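Mestetholm moves its parking permits back to paper

Drivers in Mestetholm will once again be able to get a residential parking permit by walking up to a counter and asking for one, the town said Thursday. The online system that replaced the counter has been retired after 23 weeks.

The system, called Plimness, was bought to shorten the line at town hall. In this it succeeded. The line moved to the public library, where residents without a printer went to print the form that Plimness asked them to sign, scan and upload.

"We had people here at opening time with a folder under one arm," said librarian Adjoa Agbeko. "I learned a lot about parking. I had not planned to."

By February the town had 169 complaints on file. Several came from people on Amoah Street, which Plimness did not believe existed. Residents there were invited to pick the nearest match from a menu, and for a while a good part of the street was registered at the municipal swimming pool, which has four parking spaces and does not allow overnight stays.

Haris Bukhari, who has lived on Amoah Street for most of his life, got six tickets outside his own front door. He appealed them all through the same website. It thanked him for his interest in swimming.
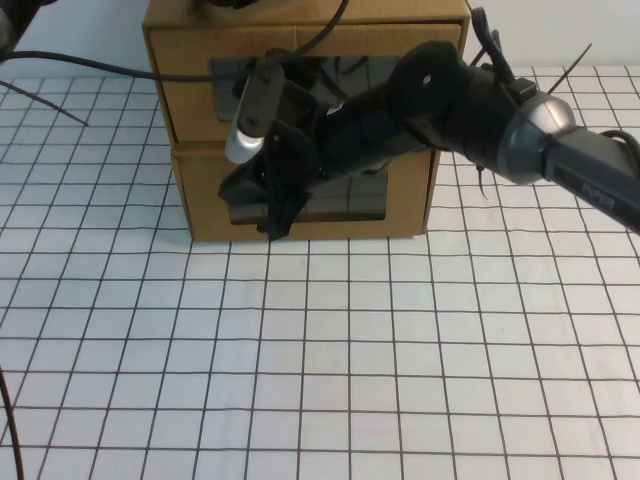
The tickets have since been canceled, and the town says refunds will go out by check to anyone who paid. Permits already issued online stay good until they expire, including the ones for the pool.

Parking manager Marwa Fawzy said the paper form will fit on one side of one sheet – the old one ran to two, but the second was mostly a space marked "office use" that the office did not use. She would not say what Plimness had cost. "Less than the bridge," she said.

The counter is on the ground floor of town hall, to the left of the stairs, and opens at 9 a.m. Bring proof of address. The pens are on chains, as before.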